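Podovholm's Shared Office Gets Its Tables Back

6 April 2025

The big open office on the second floor of the Dusico building in Podovholm has a new habit, and it is catching on fast. It involves a folded cloth, a cleared tabletop and a few minutes at the end of every work session, and the people who use the place are surprisingly happy about it!

The program is called Zutudon, and it started in November with a simple complaint. People were arriving to find the shared tables covered in yesterday's papers, cables and coffee rings. Everyone agreed it was annoying, and everyone assumed somebody else would handle it. Ivan Melnychuk, who manages the floor, decided to try a different approach. He bought a stack of microfiber towels, put them where people sit and asked each group to leave its table the way they would like to find it.

"I expected a polite nod and then nothing," Melnychuk said. "By the end of the first week people were asking me where the spare cloths were. One group wanted to know if they could pick their own color."

The rules fit on a single sheet of paper. Papers go home or into a tray, small items go back to their places, and the tabletop gets wiped from the middle out to the edge. The cloth is then folded in quarters and left flat, ready for the next person. Melnychuk is cheerfully strict about the folding. A crumpled cloth looks like a used one, he says, and people will walk right past it. A folded one gets picked up.
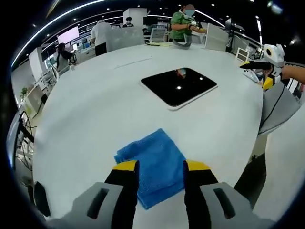
White tabletops turned out to be the real test. They make a room feel bright and open, and they show every pen mark and fingerprint you put on them. The round ones are the favorites for group work (there is no bad seat at a round table), so they also get the most wear. Several regulars told us they used to cover the marks with a notebook and carry on. Now they wipe first and sit down second, and a couple of them admitted they have started doing the same thing with the kitchen table at home.

Glossy black surfaces get their own treatment. Melnychuk asks people to use a dry cloth and a light hand on anything shiny, and to lift things up and clean underneath them instead of steering around them. It sounds fussy until you try it. Dust loves a corner that never moves, and the pale ring left behind when you finally pick something up can be quite a shock.

The cost has been small. The first batch of cloths and a few trays came to 199 dollars, paid from the floor's supply budget. Washing is done in-house, with no fabric softener, which leaves a film on the fibers and makes them smear. Cloths that have gone thin are moved down to the workshop for rougher jobs, so very little gets thrown away.

We stopped in during a busy afternoon and liked what we found. People were deep in their work, chairs were scraping, somebody was laughing over by the windows, and the whole place had the comfortable hum of a room where things get done. When one group packed up, the wiping took less time than putting on their coats. Then the next group came over, moved the cloth to one side and got started.

The idea is now spreading past the second floor. The reading room at the Carrier Street branch library will try it for 3 months, with cloths on every long table and a tray at each end for stray pencils. The Dusico building, which sees over 2,000 visitors a month, also plans to bring it to the ground-floor meeting rooms once there are enough hooks and shelves to go around.

Melnychuk has one more improvement in mind. He wants a better spot for the spare cloths, which currently live in a drawer that sticks. Anyone with a small open shelf to donate can leave a message for him at the front desk, and residents who would like to see the tables for themselves are welcome to stop by during regular hours.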